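Rumska College
Automation for Service Settings, Unit 4 handout
Planning and budgeting for equipment
Prepared by Hazem Metwally

Purpose
Students will prepare a purchase plan for a two-armed robot intended for household tidying work. The plan must cover the full cost of ownership and must be written so that a non-technical manager can approve it.

Capital items
List the robot, its hands, the control computer and the work area as separate lines. Hands wear at a different rate from arms and are often replaced first. In the Plondden case, the original budget treated them as a single item, and the programme had to request further funds in June.

Work area
A practice area is a cost in its own right. Allow for cabinetry, plumbing fixtures if they are to be used, flooring, power and cable management. Small household goods should be entered as consumables.

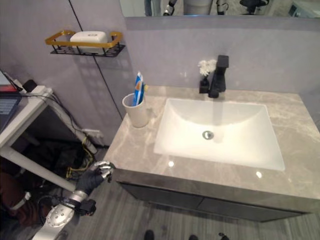

Quotations must be obtained from two suppliers and compared over three years. The Van Beek template may be used for this purpose. Record delivery, installation, training and service visits on separate lines, and state whether each price includes tax.

Staffing
Include operator hours for setup, supervision and resetting the work area between trials. Labour should be charged to the operating budget.

Submission
Plans are limited to four pages. Questions about the Plarkdale cost sheets should be directed to Hazem Abdel Rahman.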